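2/8/22

I went to the open day at the Komach workshop in Gastham last month and promised a couple of readers I'd write it up. The workshop is on the second floor over a frame shop, up a narrow set of stairs. They let people in 15 at a time. I was in the second group, so I stood in the hallway for a while and read the sign-in sheet.

Komach works on teaching robots to handle household things. Most of what I'd seen from companies like this was video of metal parts going from one bin to another. This was closer to tidying a bedroom. Soft things, small things, things in boxes. The operators don't stand at a control desk. They hold the gripper in one hand and do the job themselves, and the recordings are used later for training the robot arms.

Rakiya Ogbonna ran the session. She talked for a few minutes, answered a question about insurance, and then the demonstration started.
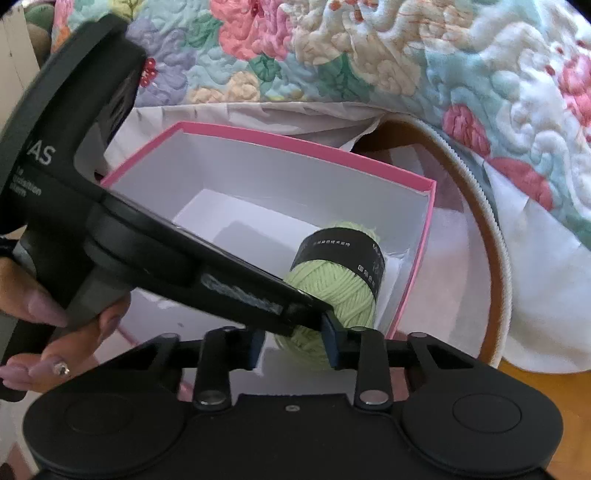

Why use a hand-held gripper when a person could just wear a glove? Because the robot will have two fingers and a person has five, so the recording has to be made with the same two fingers the robot will use.

I hadn't thought about that before. Ogbonna said new operators keep wanting to pinch and roll things the way they would at home, and the tool won't let them. They slow down a lot in the first week. She said a trained operator gets through 270 recordings in a shift, and each one is a single small task with a start and a finish. Then they set the things out again and do another.

After that we got to try it. I signed up for a turn and waited by the window with a man from Okeke, a packaging company out near the highway. He wanted to know when any of this would be ready for his line. He didn't get a date – the answer was that they don't have one yet.

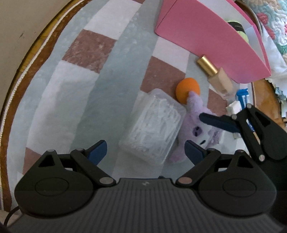
The tool is heavier than I expected, and most of the weight is out in front of your hand. My wrist was tired within a couple of minutes. Picking up something stiff, like a plastic container with rounded corners, is a different job from picking up a plush toy, and with both lying against each other on a soft cloth you have to decide which one to go for before you close the fingers. I squeezed too hard on my first try and too little on my second. Ogbonna told me they keep the bad tries too and mark them as bad.

There was a short talk at the end about Kusetti, the software they use to sort the recordings. I didn't follow all of it. The part I did follow was that people still check the clips by eye, and that this takes longer than making them.

Admission was free. Parking was not, and the lot behind the building only takes coins. They plan to hold another open day in December, and the sign-up list is at the front desk. I put my name down.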